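Newsletter > Members' news > Workshop notes
Filed under: Arms, grippers and cameras

Houda Hajji has been trying out grippers at Villmont this season, and she very kindly let me tag along with my notebook and far too many questions. The job is a drinks and fruit table, with lemons and a lime to be picked up and bar things to be put where they belong, and she wanted to see how a plain two-finger gripper copes before spending anything on the cleverer kind. She is also comparing cameras, one sort at the wrist and the other fixed over the bench – and that, I must admit, was the part that kept me there well past teatime.
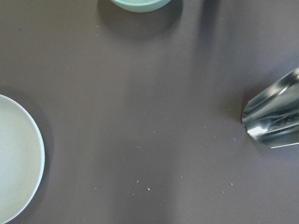
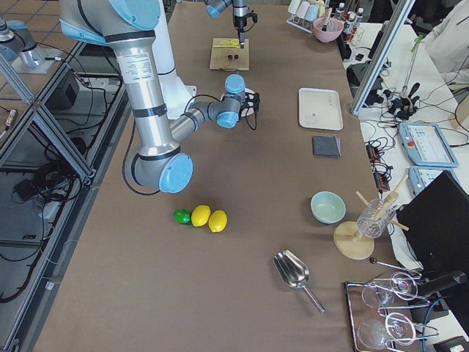
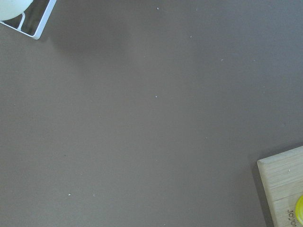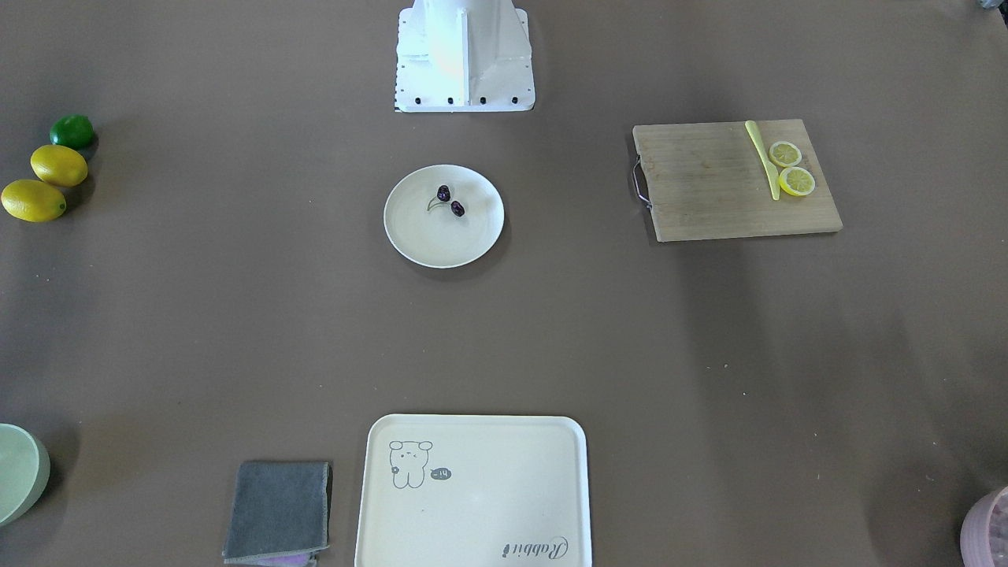

The wrist views are the first and third, the fixed ones the second and fourth.

What struck me, looking from one sort to the other, is how little of the table the wrist camera gets when it is close in. You have the side of a plate or the corner of a board and a good deal of brown tabletop, whereas the fixed views give you the lemons, the lime and the board all together. Houda's plan is to let the fixed camera choose the target and leave the wrist one to tidy up the last bit of the approach, with some 700 trial picks to go through before she decides anything about fingers.

Wael Mansour wrote in after seeing an early draft to say that he would settle the fingertips first and worry about cameras later, as his own trials with round fruit went wrong at the grip far more often than at the looking, and softer pads cured more than a second lens ever did. He would be glad to lend Houda his 2 spare sets if she can wait until April – and she tells me she can.

Villmont Members' Newsletter | Contact the editor | © Villmont | Back to top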